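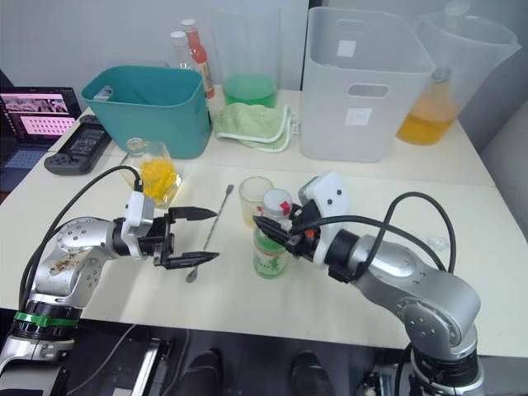 I've wanted a proper bar spoon for ages, and the Losov one finally turned up in September after I'd moaned about stirring drinks with a dinner knife all summer. Well, I'm a convert! It's long and thin with a small round bowl, and the twisted handle you can see lying across the white table is the bit I love most – you let it roll between your fingers and the spoon goes round by itself (nearly). I paid 11 quid, and I'd pay it again.

It gets right down to the bottom of my Kaso jug, which my teaspoons never managed, and it's brilliant for fishing the last olive out of a jar. After six evenings of cordial and fizzy water for the neighbours I'd only splashed myself twice, so that's progress.

Grumbles? The bowl holds next to nothing, so don't try measuring with it. It's also too long for my cutlery drawer, and now lives in a vase with the wooden spoons. My sister-in-law has the Samonte version, a bit heavier and a lot shinier, but the twist on hers is so tight it catches my ring.

Four stars from me. I'd like a matching strainer next, if Losov ever get round to making one.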